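Faltport Open Day

The Faltport Open Day is a yearly public demonstration of household robotics held by Studico, a small company that records and sorts training material for robot arms. The event takes its name from Faltport, the company's project on handling cloth. It is held in June in Lamont and is open to anyone who signs up ahead of time.

Background

Studico was started by Euan Dunbar, a former appliance repairman, and Liên Quách, who had worked on garment machinery. The two began with kitchen tasks and moved to laundry after their first customer, Pindero, asked for material on folding and sorting clothes. Cloth is hard for robots. It has no fixed shape, it hides its own edges, and a shirt dropped twice from the same height will land in two different ways.

The first open day was planned as a private showing for Pindero staff. Dunbar let neighbors in as well, and the public part has been kept ever since. The most recent event drew 922 visitors over the course of the day, in groups of 20.

Program

Each group's tour has 3 parts. The first is a short talk by Quách on what the project is for and how the sessions are planned. The second is a demonstration of work with hand-held grippers, in which a person carries the tool and uses its fingers to take hold of cloth. The third is a period of open questions, which often runs longer than the other two together.

The demonstration is done in furnished rooms with ordinary beds, sheets and clothing. Staff work at normal speed and don't stop for the audience, but visitors may stand close enough to follow the hands.

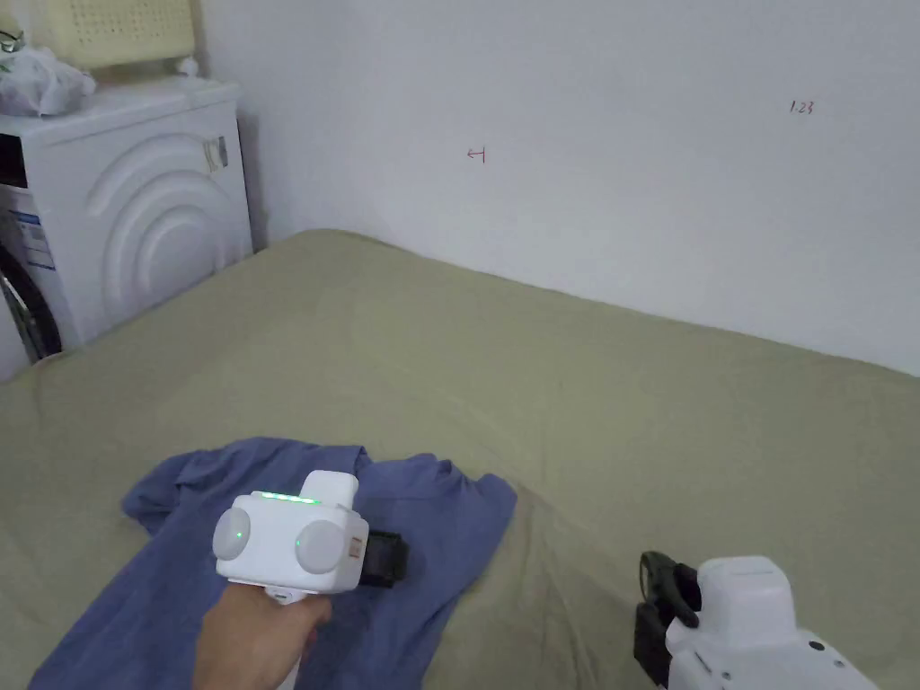
Why is a person holding the gripper if the aim is to have a robot do the work?

A person can show the motion much faster than an arm can be steered through it. The tool has fingers like the ones a robot would use, so what is recorded can later be used to train an arm to make the same kind of grasp.

Questions of this sort make up most of the third part. Others that come up every year concern cost, the time needed to learn the tool, and when a laundry robot will be on sale. Dunbar's usual reply to the last one is that he doesn't know, and that people should keep their ironing boards.

Visitor sessions

Visitors over the age of twelve may try a gripper themselves under the eye of a staff member. The task is to pick up one piece of clothing by a corner and lay it flat on the bed. Most people find it harder than it looks — the usual mistake is to pinch two layers at once. Children tend to do better than their parents, which Quách puts down to patience with toys that need a squeeze.

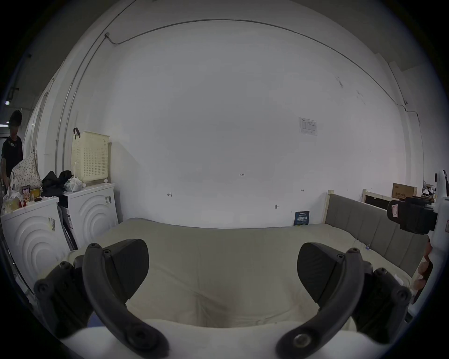
Attempts by visitors are kept in a separate set from those of the staff and are used only with written consent. The set held 2761 attempts after the most recent event. Failed attempts are kept too. Quách has argued that a dropped sleeve followed by a second try is worth more to the project than a clean fold, as it shows how a person recovers.

Reception

Local response has been mostly good. Teachers in Lamont have brought classes, and a sewing club has attended every year and sent back notes on how the staff fold fitted sheets. Some of these were taken up in later sessions. Complaints have mainly been about space, with the back row of each group having a poor view, and about the lack of parking.

A few visitors have said they expected to see a robot fold a whole load of laundry from start to finish. The sign-up page now states that the day is a showing of work in progress — full loads are not part of the program.

See also

Cloth handling
Domestic robot
Robot learning from demonstration

We use cookies to remember your reading settings. By continuing to use this site you accept our cookie policy. Accept / Manage choices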